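5.2 Preparing the Table for a Visitor Demonstration

This section applies to the Vureo tabletop cell when it is shown at a Tritulgate open day. Complete it before the first group enters.

1. Lay the mat flat on the tabletop and tape the corners and the right edge.
2. Route the arm and gripper cables to the left. Leave slack at the wrist.
3. Switch on the arm and wait two minutes.
4. Place the lid on the mat within reach of the gripper.
5. Jog the gripper down until the fingers are just above the mat. Save this position as DEMO START.
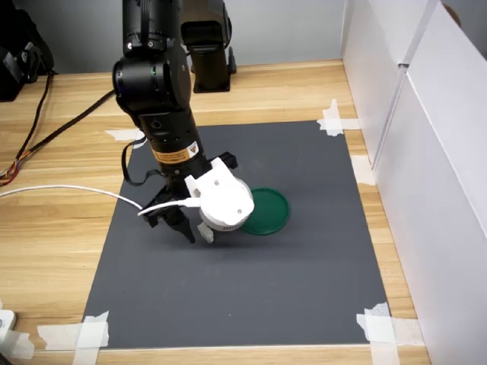 Figure 5-2. Gripper over the taped mat, green lid to the right.

6. Run the Ansari pick routine at low speed. Check that the white cable does not pull tight at any point.
7. Run the routine five times without stopping. If the lid is missed, repeat step 5.

CAUTION: Keep hands off the mat while the arm is powered. Visitors stand behind the floor line. The operator stays within reach of the stop button.

NOTE: Replace any tape that lifts between groups. A shifted mat changes the pick position, and DEMO START must be saved again.

For group sizes and talk times, see the Zonarley visit schedule.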